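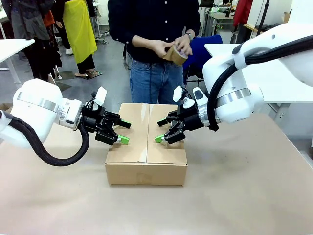 3.2 Collecting Demonstrations by Remote Control

Figure 3. The two-arm station during the box handling task. The green fingertip pads face each other over the taped box.

All demonstrations were recorded on the two-arm station shown in Figure 3. The operator drives both arms from a separate desk using a pair of hand controllers built by Bindbridge. Each controller sends a target pose for one wrist and a single value for how far the gripper should open. The arms follow these targets at 30 Hz. We record the targets as well as the measured joint positions, because the two differ when a gripper is pressing on something.

The task is to take hold of a closed cardboard box with both arms, lift it clear of the table, turn it by a quarter turn, and set it down again inside a marked zone. A parallel gripper of this size cannot close over the full width of the box, so a single arm cannot do the task. The box has to be squeezed between the two arms, and the squeeze has to be kept up through the lift and the turn. We chose it for this reason. In the Prerow task set, which we used in earlier work, most two-arm tasks can be finished by one arm while the other rests.

The tabletop is covered with paper, which is replaced when it tears or wrinkles enough to catch a corner of the box. The boxes are sealed with packing tape along the center seam. Tape was applied by hand at the station. We did not try to keep the tape length the same from box to box, and some boxes have more tape on the front face than others. Policies trained on boxes from one batch only did worse when the tape looked different, so boxes from every batch appear in the training set.

Operators. Six operators took part. Two had used the controllers before, and the other four were given one practice session, which ended when the operator had finished five lifts in a row without a drop. Operators were told to work at a speed that felt comfortable and to keep going after a small slip if the box could still be recovered. Recoveries of this kind were kept. An episode was thrown out only if the box fell, if an arm reached a joint limit, or if the connection to the controllers was lost.

Start positions. Before each episode the box was placed near the center of the table and turned by hand to a new angle. The arms started from one of 31 stored poses, picked at random. One more pose had been stored at first, for a total of 32, but it put the left wrist close to its limit and was dropped after the first day.

Guiding by hand. For comparison we also collected a smaller set in which a person held each arm near the wrist and moved it through the task with the motors set to carry only the weight of the arm. This was slower. One person can guide both arms, but has to lean over the table to do it, and the person's hands and sleeves then show up in the camera views. Following the procedure used with the Bilteo controller, we played each recorded path back with no person at the table and kept the video from the playback. Playback failed more often than we expected. The measured path does not contain the extra inward push that the person was giving, and without it the box tended to slide down between the pads. Adding a fixed inward offset of 2 mm to each wrist target fixed most of these cases.

The remote control data does not need this step. When an operator squeezes the box, the targets move slightly inside its surface, and the gap between target and measured position acts as a rough record of force. Weerakoon, our training code, takes the targets as the actions to be learned for both sets. Section 4.1 compares policies trained on each set alone and on the two together.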